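Ticket: Gripper stops closing on the sponge, demo bench
Queue: Semaan Support / Visitor Days
Product: Flikadmont two-finger gripper, Drundska control app
Priority: High (doors open at 5)
Status: Solved

Opened by: Hosness open day team

Hi all! We have the dishwashing demo set up for the February open day and it's looking great, but the grip keeps timing out on the scouring sponge. Cups and lids are fine. The app shows "close not reached" and the arm goes back to its start pose. Wrist camera grabs attached.

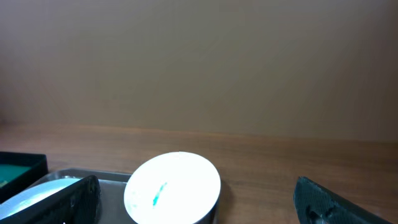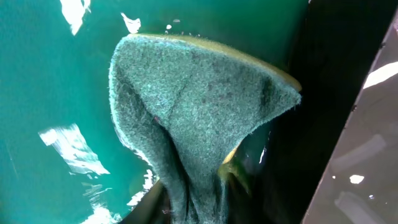
Wrist camera, first grab: white round-topped container between the open fingers. Second grab: sponge pinched in the fingers.

What we tried so far:
- Restarted the app, same error
- Ran the finger homing routine, passed on the first go
- Swapped in the spare sponge, same error
- Raised the close timeout from 500 ms to 3,000 ms. Error still there, just later

Reply from Support
Thanks for the grabs, and what a fun demo to bring to an open day! Can you tell us which object profile is loaded when the sponge step starts? The "rigid" profile waits for the fingers to reach a set width. A folded sponge pushes back before they get there, and the app calls that a failed close. Please send the log from the last run too.

Reply from Hosness
It's "rigid" for every step. We copied the cup step to make the sponge step and never touched the profile. Log attached, the error is on line 126.

Reply from Support
Line 126 is the width check, so that fits. Please do this:
1. Open the sponge step and change the profile to "soft"
2. Put the timeout back to 500 ms
3. Save, then reload the whole sequence (reloading one step keeps the old profile in memory)
4. Run it 5 times at half speed before going back to full

Reply from Hosness
All 5 runs went through with no error, and then one more at full speed because we couldn't resist! We missed the reload the first time and got the same error again, so maybe put that step in bold in the guide. A few early visitors are already at the bench asking if it does frying pans. Is there a profile for long handles?

Reply from Support
Love it! Use "rigid" with the grip point moved down the handle, and keep the speed at half. Closing this one. Please open a new ticket for pans if the wrist starts to tip.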